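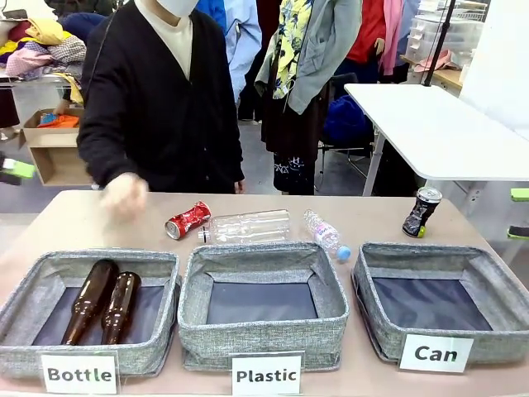
Section 4. Setting up the sorting table

Covers the Lamirby three-bin set with card labels. Read Section 3 first if your bins are still flat-packed. Allow 19 minutes the first time, much less after that.

You will need
Three fabric bins, grey
Three label cards: Bottle, Plastic, Can
One long table, clear of everything else
A damp cloth and a dry one
Gloves, the thick sort, if there's glass
A sack or crate for each material, kept under the table

4.1 Placing the bins

1. Wipe the table. Dry it. Fabric bases soak up whatever is there and then smell.

2. Open each bin and push the base down flat with your fist. Corners too.

3. Stand the bins in a row along the front edge, the side away from the sorter. Hand's width between them. Leave the back half of the table free for the unsorted stuff.

4. Pull the walls up. They will sag a bit, they are only fabric. If a wall folds right in, take the bin off and redo step 2.

5. Check the sorter can reach all three without leaning. Short arms — bring the row back a little.

Note: bins needn't be perfectly square to each other. Near enough is fine.

4.2 Putting the cards out

1. Bottle on the left, Plastic in the middle, Can on the right, as seen from the front of the table. Same order every time. People learn the position and stop reading.

2. Cards go in front of the bins, lying down or propped against the fabric. Not inside, they get buried.

3. Print facing out, towards whoever is bringing things up. The sorter behind the table sees it all the other way round, so walk them round the front once before starting.

4. Spare cards are part no. 2360. Order as a set of three, not sold singly. Blank cards are 2691, if you want your own wording.

Note: "Bottle" means glass. A plastic bottle goes in Plastic. This is the most common mistake by a mile. Eimear Daly at the Covdale depot writes GLASS underneath in marker pen and it does help.

4.3 Sorting

1. Tip or place the mixed items on the back half of the table. A few at a time. If they are rolling off the edge you have put out too many.

2. Lay everything on it's side. Upright bottles get knocked.

3. Glass first. Gloves on. Lay bottles in the bin side by side, necks all one way. Don't drop them in.

4. Then cans. Crushed is fine, flattened is fine. Watch for torn edges.

5. Plastic last. Caps on or off depends on your local collection — ask them, we can't tell you. Squash it if you're short of room.

6. Anything you're not sure of, leave at the back and carry on. Go through the leftovers at the end.

CAUTION: Broken glass does not go in a fabric bin. It cuts the lining and then it cuts you. Wrap it and put it in a rigid box.

CAUTION: Don't push your hand down into a bin to make space. Lift things out instead.

Note: half-full bottles and cans should be emptied and rinsed before they come to the table. Lining is wipe-clean but not waterproof, the seams leak.

4.4 Emptying

1. Empty a bin when the contents reach the rim. Glass sooner, at half height, it gets heavy.

2. Lift with both hands under the base. Never by the rim, which will strech.

3. Glass out by hand, one at a time. Plastic and cans can be tipped.

4. Bin back behind its own card. Check you haven't swapped two over.

4.5 Cleaning and storing

1. Shake out over a sink or outside.

2. Wipe the lining with warm water and a drop of washing-up liquid. No bleach.

3. Air dry standing open, overnight if you can. Do not tumble dry.

4. Fold flat, cards tucked in the middle bin. Keep the three together.

4.6 If something's not right

Bin keeps tipping over: too light. Put a couple of items in before you start, or a folded tea towel in the bottom.

Bin sits crooked: base board isn't down. Back to 4.1, step 2.

Cards slide about: table still damp, or a fan on. Small blob of tack behind each.

Lots of plastic turning up with the glass: see note in 4.2. Try standing one real item next to each card until people get the hang of it.

Smell: something went in unrinsed. Clean as 4.5 and leave open for a day.

Split seam: stop using that bin. Replacement is part no. 1748, one bin, no card included. Mesteo handles spares, quote the part number and say which size.

Carry on to Section 5 for the weekly tally sheet.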